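From the Loltberg Craft Room: Cups, Trays and a Great Many Markers

February 13, 2020

Hello again, dear friends of the craft room! I promised in October that I would write a little something about how we keep our drawing table in order, and then the holidays came along and swept me off my feet, so thank you for your patience (and for the cookies, which did not last the afternoon).

Our supply cupboard now holds around 500 markers, if you count the ones that really ought to be retired, and it was getting to the point where a person could spend half of a visit hunting for a decent green. So we have gone back to something very simple. Each place at the table gets a big brown mat, a shallow blue tray and a clear plastic cup. The tray is for the markers you are choosing from, lying flat where you can see the colors, and the cup is for the ones you want to put away. Purple and yellow are in the tray here, the green one is up off the mat, and the cup is standing by over on the other side.

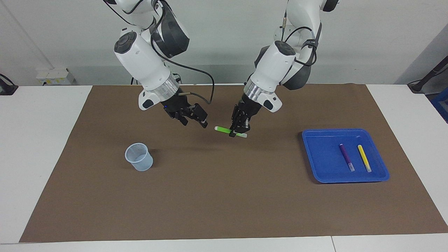 Why we like the mats and trays

I will admit I was slow to come around to the mats. I thought the white tabletop looked so fresh and cheerful on its own! But markers roll, as anyone who has crawled under a table after one will tell you, and a small thing shows up nicely against the brown. The raised rim on the tray does its part too, and it wipes clean with a damp cloth in no time at all.

Henryk Witkowska suggested we put out only 4 markers at each place, and I do think he was right. Children settle in faster with a short choice, and so do I, if we are telling the truth. When you want a different color, put one back in the cupboard and take another. Please press the cap on until you hear it click, and if a marker has gone dry, leave it in the shoebox by the door so I can try to find a match for it.
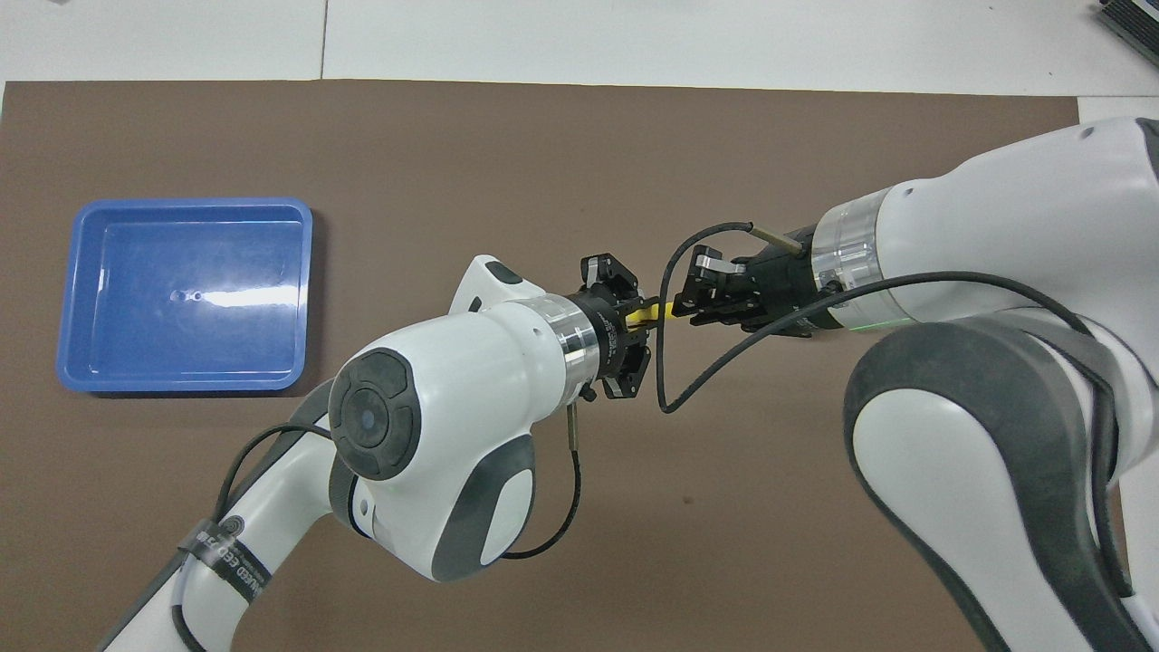

The blue tray, empty, on the big brown mat.

A few requests before I let you go. We could use more clear plastic cups, the sturdy kind, and another 10 trays would let us set up the long table as well. Any color is welcome, though I have grown very fond of the blue. Bring them along whenever you are next passing, and do stay and draw for a bit if you have the time. The kettle will be on.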